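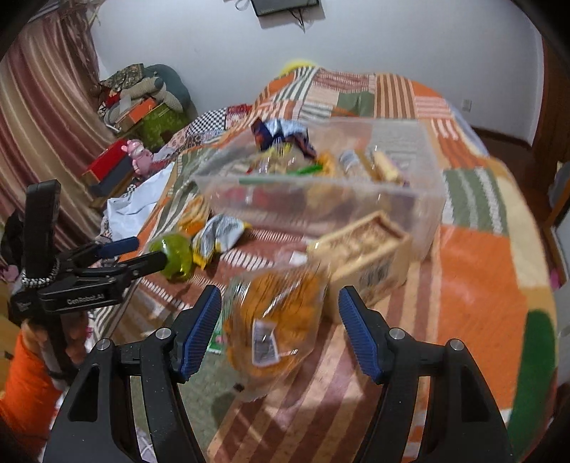
Call for participants: Hendell Evening Eating and Sleep Study

Recruitment closes: 09/10/2018
Study reference: 701
Location: Hendell Sleep Unit, Zapata Building, Fukdale, and participants' own homes

Background

Eating in the late evening has been linked with changes in the time taken to fall asleep, in the number of night-time wakings and in appetite the following day. Most of the published work has been carried out in sleep laboratories, with fixed meals and fixed bedtimes. Much less is known about small, unplanned amounts of food eaten at home after the main evening meal, often in the bedroom and often from packets that are opened on one night and finished on another.

The first stage of the study was a postal survey, to which 2,264 adults replied. The replies were used to set the eating times and portion sizes for the second stage, for which we are now recruiting. The second stage compares nights on which a salty dry snack is eaten within an hour of going to bed with nights on which nothing is eaten after the evening meal.

Who can take part

You may be eligible if you:
are aged between 25 and 60
live within the Fukdale or Hendell postcode areas
eat between your evening meal and bedtime on at least three nights in a normal week
usually go to bed between 21:30 and 00:30
have slept at your present address for at least three months
are able to read and complete a short written diary in English

You cannot take part if you:
work night shifts or rotating shifts
have a diagnosed sleep disorder, including sleep apnoea
have diabetes, coeliac disease or high blood pressure
are allergic to nuts, sesame, milk, wheat or pulses
are pregnant or breastfeeding
take prescribed medicine to help you sleep, or have done so in the past six months
share a bedroom with a child under two

Partners and other adults who share a bed with a participant do not need to enrol. Two people from the same household may both apply, but only one will be accepted.

What is involved

The home period lasts six weeks and starts in November. It is preceded by one screening visit and followed by one closing visit.

Screening visit (90 minutes). Height, weight and blood pressure are measured. You complete two questionnaires on sleep and eating habits and are shown how to wear the wrist monitor. A blood sample is not required.

Weeks 1 and 2. You eat and sleep as you normally would. The wrist monitor is worn at all times except when bathing or swimming. The diary is completed each morning within 30 minutes of getting up.

Weeks 3 to 6. You are given a schedule of snack nights and non-snack nights. The order is set by computer and cannot be altered on request. On snack nights you eat one supplied portion, at the time printed on the schedule, and nothing else after your evening meal. On non-snack nights only water may be taken after the meal. If you miss a scheduled night, leave the day blank in the diary and carry on with the next. Do not move the portion to another night.

Closing visit (60 minutes). The monitor and diary are returned, weight and blood pressure are measured again, and a short interview is held on how easy the schedule was to follow. The interview is recorded in sound only.

Food supplied

Portions are weighed and sealed before they are issued. They should be kept in a dry cupboard below 25 degrees and used before the date on the outer bag. Portions must not be shared. Unused portions, whether opened or not, are to be brought to the closing visit so that they can be weighed. A full list of ingredients and allergens is sent to applicants before screening.

Alcohol is not excluded, but the amount and the time of the last drink must be entered in the diary. The same applies to coffee, tea and energy drinks taken after 16:00.

Payment

Participants who complete the study receive £180, paid by bank transfer within 28 days of the closing visit. Those who withdraw after the end of week 2 receive £60. Public transport fares to both visits are refunded on production of tickets. Car mileage is paid up to a limit of 20 miles each way. Payments may affect means-tested benefits, and applicants who receive these should seek advice before enrolling.

Risks and withdrawal

Some people find the wrist strap uncomfortable, and mild skin irritation may occur. The snack portions contain salt at a level similar to that of ordinary shop-bought products. You may withdraw at any time without giving a reason. Data collected up to the point of withdrawal will be kept unless you ask in writing for it to be deleted.

Data

Monitor readings are stored on the Nastix system under a participant number. Names and addresses are held separately and destroyed 12 months after the last closing visit. Diary pages are scanned and the originals shredded. Results will be published in grouped form only. Individual sleep records can be supplied to participants on request, but they are not a medical assessment and will not be sent to your GP.

How to apply

Ask for an application form by post or at the reception desk, Zapata Building, Fukdale, marking your request "Study 701". Forms must reach the unit by the closing date above. Please state any times at which you cannot attend a screening visit. Applicants who meet the criteria will be contacted within 7 working days of the closing date. Places are offered in order of receipt within each age group, and a reserve list will be kept.

Enquiries about the study should be addressed to Evie Naylor, Study Co-ordinator, at the same address.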